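Robots and Chores, Session 6: Laundry, and why it is still hard
Course notes, P. Hollmann section. Bring these to lab.

Recap from last time. Question was: can a machine do a chore yet, start to finish, no person stepping in. We did dishwashers and floor care. Floors mostly yes. Dishes: loading sort of, unloading better than loading. Scrubbing a burnt pot, no.

Tonight cloth.

1. What counts as "doing the laundry"

Write the whole chain before arguing about any piece of it. Collect, sort, pretreat, load, set the machine, move to dryer or line, take out, find the right side out, fold, stack, put away. Washers took over the middle of this a long time ago and people forget the two ends. Most demos you'll see start at "fold" with a clean shirt already on a flat surface. Fine as research. Not a chore yet. When you read a claim, mark on the chain where it starts and where it stops.

2. Why cloth is bad for robots

A box has one shape. A shirt has as many as you like, and half of it is hidden under the other half. Grab a mug by the handle and you know where the rest of the mug is. Grab a shirt by a corner and you know where the corner is (if it was a corner). Terms for the quiz: deformable object, self-occlusion, grasp point, regrasp.

Older approach: hold it up, let it hang, look for the lowest point, regrasp, repeat until you have two shoulders. Works, slow. Newer approach: learn from people driving the arms by hand, lots of repeats. Faster, smoother, harder to say why it fails when it fails.
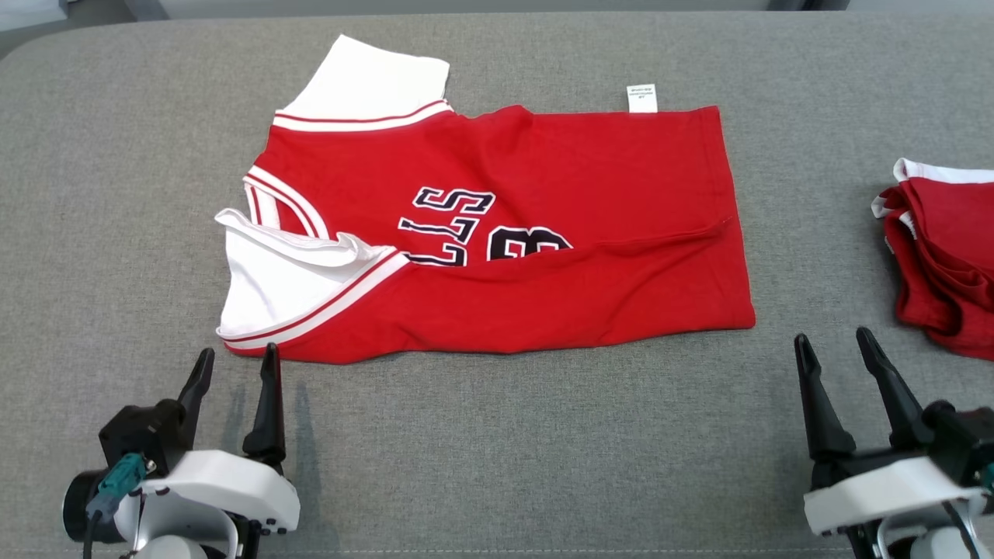 Folding order is where I want you to spend the reading time. The Jorska handout gives the standard one: flat, sleeves in, sides in, hem up, stack. Looks like five steps, is really more like twenty once you count every smoothing move and every regrasp. Sleeves cause most of the trouble. On the red jersey one white sleeve sticks up and the other is folded over and bunched, so "sleeves in" can't be a single motion done twice, each side needs its own plan. Same with the print. Lettering is a nice landmark for a vision system until a layer of cloth goes over the lower part of it, then your landmark is half a landmark. Write down which features you would trust instead. Collar trim? Striped bands on the sleeves? Hem? Defend your choice, one paragraph.

3. Numbers to argue with

The Wasum exercise set (in the shared folder): 1,545 folding attempts, 200 of them on garments the system had not met before. Do the success rate for the two groups seperately. Don't average them, the average hides the part we care about.

Schwerdtfeger figures are from a hotel linen line, 3,000 flat pieces a shift. Sheets and towels only. Big machines, rollers, a person feeding corners. Very good automation and tells you next to nothing about a drawer of mixed kids' clothes. Be able to explain why. (Hint: one shape, one size, one orientation.)

4. Household vs shop floor

Shop floor: same item all day, can pay for fixtures, somebody nearby to clear a jam. Home: different item every time, no fixtures, person is at work or asleep. Speed matters less at home than people think. If it runs overnight, a slow fold is OK. A shirt on the floor at 2 a.m. with the thing still pulling at it is not OK.

Recovery counts for more than speed in your grading rubric. Look at what happens after a dropped corner. Does it notice? Does it start over or carry on folding a mess?

5. So, yet?

My answer for May: folding a known type of garment that is already laid out, yes, in a lab. From a basket, mixed, sometimes. Whole chain in a real house, no. You're allowed to disagree, bring evidence.

For next session

Read Zostcombe, sections 1 to 3, skip the apendix.
Pick one chore, draw its chain, mark where a machine could take over and where it has to hand back to a person.
Fold a T-shirt yourself with two fingers on each hand. Write down every regrasp. Takes longer than you'd expect, leave time.
Lab reports go to me (Pascal Hollmann) by email, PDF only.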